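Been reading all week about how teaching a robot by demonstration is going to put laundry robots in every house. You show it the chore, it learns the chore. I have now read 30 of these announcements since August and I have some complaints.

First complaint: "show." In most of these papers a person is driving the arms from the other side of the room, moving a pair of handles, and the arms copy. That's a fine way to collect data. Please stop writing the headline as if the arms decided to fold a shirt. 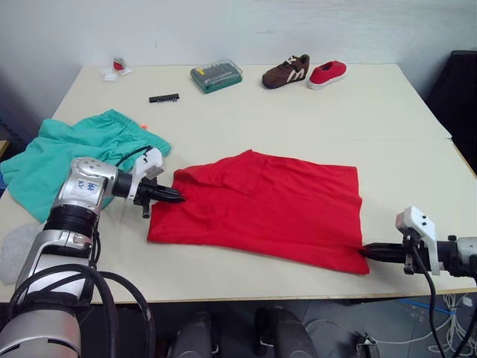
Page 4

Two arms, one red piece of laundry, shoes and a bit set at the back of the table. This is the level a lot of the work is at, and I don't say that to be mean. Cloth is awful. A box is the same box every time you pick it up. A shirt is a new shape every time you so much as touch it.

So when Plidex says "200 demonstrations per task," my first question is what counts as a task. This shirt? Any shirt? Any shirt that got dumped on the table by the same person who dumped the last one? They don't say. I looked in the appendix too.

And who did the driving? Anyone who has tried one of these rigs knows there's a gap between your first hour and your tenth. You grab too deep, you drag the thing sideways, you can't feel a fold at all. If all the demos come from one very good operator, the robot is learning that operator's habits.

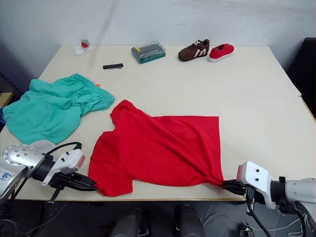 I'd like to see the bad ones. Missed grabs, the sleeve that ends up underneath, the moment the driver gives up and pulls the whole thing straight and starts over. Durar at least kept theirs in the release, 1237 episodes with the flops labeled. More of that please.

Someone will reply that failures teach the model bad manners. Maybe! But a robot that has only ever watched clean folds has no idea what to do with a half-ruined one, and half-ruined is where it's going to spend its day.

Second complaint, and this one is for Bendine: a success rate with no definition of success. Is it folded if it's flat? If it's smaller than before? My kid's definition is "not on the floor" and he'd score very well.

I'm also tired of sped-up video. Put the speed in the corner and leave it there for the whole clip. If a T-shirt takes minutes, say minutes. I'd respect it more.

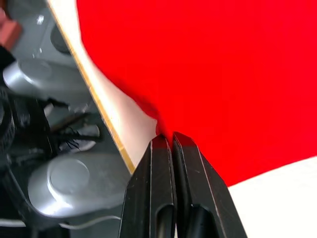
Wrist cameras, okay, I'll give them that one. A close view of the fingertips tells you whether you've got one layer or two a lot better than a view from up high – sometimes. Two layers of the same color pressed together can still fool me, and I've been doing laundry for decades.

What would change my mind: a different table, a different driver, a shirt nobody practiced on, one uncut take at normal speed. Mbwambo has promised something close to that. I'll watch it when it's up and post what I think, good or bad.

Muting replies that start with "but in five years."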